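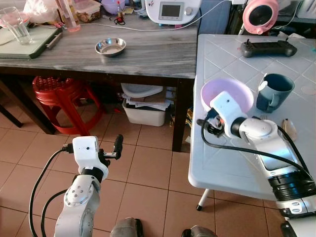

Can someone who has never boxed a bout enter the Landumitz Novice Cup?

Anyone who holds a current amateur passbook and has trained at a registered club can enter, and the novice divisions are made for boxers stepping into the ring for the first time.

Last updated: 10/07/2020

LANDUMITZ NOVICE CUP RETURNS TO BAKKE HALL WITH FULL WOMEN'S BRACKET

VULLDEN - The Vullden Amateur Boxing Club is thrilled to announce that the Landumitz Novice Cup is back on the calendar! The tournament was first set for April and had to be put off, and the boxers who signed up then have been waiting ever since. Every one of them was offered a place in the new draw before entries opened to anybody else, and 33 boxers are now confirmed.

The big change is a full women's bracket. In past years the women's bouts were matched one at a time and slotted in between the men's semifinals, which meant a boxer could win her fight and go home with a handshake and nothing to come back for. Now the women box through to a final just like the men do, on the same canvas, with the same medals and the same walk to the ring.

"I have wanted this since I first laced up a pair of gloves in this town," said Halima Mushi, head coach at Vullden. "We have girls in our gym who skip rope before school. They hit the bag hard, they listen, and they want to know who is the best. A single matched bout can't tell them that. A bracket can, and I can't wait to see who comes out of it!"

Boxers are coming from five clubs, with the largest group outside Vullden traveling from Zorley, where coach Siebe Hendriks has been running open sparring nights for newcomers.

"My boxers were ready in April and they are more ready now," Hendriks said. "One of my lightweights has gone up a weight class since then, so that's a new set of opponents to think about, and she is excited about every one of them. There are southpaws in this draw, there are tall kids with long jabs, there are a few who just march forward all night. It's going to be great boxing."

Bouts will follow novice rules, with short rounds, headgear for all boxers and a standing count at the referee's call. Each boxer will see the ringside doctor before weighing in and again after every bout. Nobody will box more than once in a session, so the tournament is split into 2 sessions, with the opening bouts and semifinals in the first and all of the finals in the second.

The club has also brought in a new judging setup for the finals. Scorecards will be collected after each round and checked at the desk before the next bell, and the full cards will be posted in the lobby once the decision has been read out. Coaches asked for this after last year's welterweight final, which was very close and had people arguing in the parking lot long after the lights were off (in a friendly way, mostly). Now a young boxer can sit down with a coach and see which rounds got away.

Bakke Hall holds 700 people for boxing in a normal year. The floor plan will be much more open this time, with space between household groups and no standing at the ring apron. Face coverings are required in the stands and in the warm-up area. Boxers may remove theirs when they are called to the ring. Each boxer may bring two corner people, and both must be listed on the entry form.

Mushi said the smaller crowd won't take anything away from the night.

"The first time you box in front of people, ten sound like a thousand," she said. "These boxers will hear every clap. And their moms are loud, believe me."

Friends and relatives who can't get a seat will be able to follow the bouts on the club's page, where results will go up as soon as each decision is announced. The club hopes to add round-by-round notes for the finals too, if the hall's internet holds up!

Along with the division medals, the coaches will vote on the Zorley Belt, given to the boxer who shows the best ring craft over both sessions. It doesn't have to go to a winner. Last year's belt went to a boxer who lost his semifinal on a split decision, and he is back in the draw at middleweight.

The weigh-in will be held at the side entrance of Bakke Hall on the morning of the first session. Boxers who miss weight will be moved up a class where there is an open spot and where both coaches agree to the match. Clubs should bring passbooks, medical cards, and their own gloves for warm-up. Bout gloves are supplied at ringside in red and blue.

Seats for families of boxers are being held through each club and should be requested from the coach. Any seats left over will go to the public from the Bakke Hall box office, one session at a time.

Reporters who wish to attend can ask for Halima Mushi at the Vullden Amateur Boxing Club front desk. Coaches Mushi and Hendriks will both be available for interviews after the weigh-in and after the last final.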